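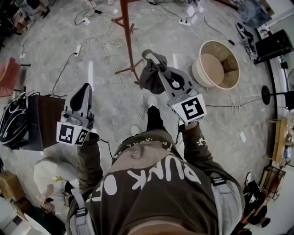 Abb. 1: Datenerfassung mit zwei handgeführten Greifern, Blick aus der Kopfkamera. Der rechte Greifer hält ein dunkelgraues Tuch, an beiden Greifern sind Referenzmarker angebracht.

Zwischenbericht Teilprojekt 3, Textilhandhabung
Berichtsstand: 9. März 2020
Vorgelegt von: Hanne Nurmi, Zsolt Dobos

1. Stand der Arbeiten

Seit Dezember werden die Demonstrationen ohne Roboterarm aufgenommen. Die bedienende Person führt beide Greifer direkt, die Kopfkamera liefert die Übersichtsperspektive. Die Lage der Greifer wird aus den Markern geschätzt und mit den Öffnungsweiten der Backen zu einer gemeinsamen Trajektorie zusammengeführt. Gegenüber der im Antrag vorgesehenen Teleoperation entfällt damit die Bindung an den Versuchsstand in Grotby.

Bis zum Berichtsstand liegen 2000 Demonstrationen vor. Enthalten sind Aufnehmen, Übergeben und Ablegen einzelner Tücher. Das Falten ist bisher nur in Vorversuchen erfasst und in der genannten Zahl nicht berücksichtigt.

2. Methode

Die Markerposen werden je Bild bestimmt und anschließend geglättet. Bei Verdeckung, meist durch herabhängenden Stoff oder den jeweils anderen Unterarm, wird die Pose über bis zu 120 ms interpoliert. Längere Lücken führen zum Ausschluss des Abschnitts. Die Zeitbasis der Kopfkamera und die der Greifersensorik werden zu Beginn jeder Sitzung abgeglichen — eine Nachkorrektur der Drift erfolgt offline mit dem von Barnabás Dudás erstellten Werkzeug Cho.

3. Ergebnisse

Die auf diesen Daten trainierte Strategie wurde auf dem Zweiarmsystem in Codisthorpe erprobt. Beim Aufnehmen eines einzelnen Tuchs von ebener Fläche waren 90 Prozent der Versuche erfolgreich. Die Übergabe von Greifer zu Greifer bleibt deutlich darunter. Fehlversuche entstehen überwiegend beim zweiten Zugriff, wenn die Stoffkante nach innen eingeschlagen ist. Die Auswertung von Fumiko Yokoyama ordnet den größeren Teil dieser Fälle der Wahrnehmung zu, den Rest der Greifkraft.

4. Abweichungen vom Arbeitsplan

Die Lieferung der überarbeiteten Greiferbacken durch Privwood hat sich verzögert. Arbeitspaket 3 wird daher mit den vorhandenen Backen fortgeführt. Mehrkosten entstehen nicht.

5. Nächste Schritte

Martim Mota übernimmt die Erfassung der Faltvorgänge. Vorgesehen sind wechselnde Räume und Untergründe sowie Stoffe mit höherer Biegesteifigkeit. Für die Übergabe wird eine zusätzliche Kameraperspektive am Greifer geprüft; die Entscheidung hängt vom Kalibrieraufwand ab.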